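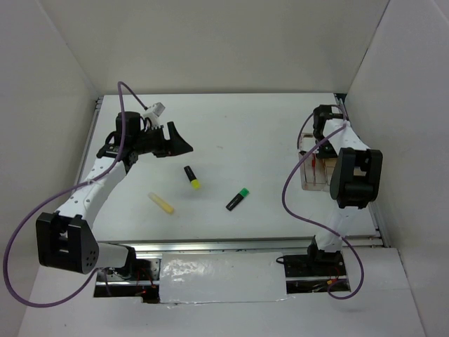 Reading time: 1 min

Two-arm sorting table takes shape in Butura workshop

Apr 9, 2023

Members of the Butura shared workshop are building a small table on which two robot arms will put away pens and markers. The project was started in December by Drita Trajkovski and Évan Poulain, who wanted a machine that could be built and repaired with the tools already in the room.

The arms stand at the front edge of a white table with white walls on three sides. Two highlighters, one yellow and one green, lie on the surface together with a pale yellow stick, and a clear plastic box stands near the right arm. In the finished version, each arm must pick up what is closest to it and bring it to the box.

"The walls were my idea," said Ms. Trajkovski. "In the first weeks, the shadows of people walking by confused the program very much."

The parts have cost the group 319 euros until now, without the motors, which were given by a member who had changed to another hobby. Most of the evenings went into the grippers. Mr. Poulain has made seven versions of the fingers, and he is still not satisfied with how they hold round objects.

The purple cables are also on the list of work. They make wide loops, and the group wants to guide them along the arms before the speed is increased.

Apolline Carré, who writes the software, expects that both arms can work at the same time in three weeks. The workshop is open to visitors on Tuesday evenings, and the table can be seen there on request.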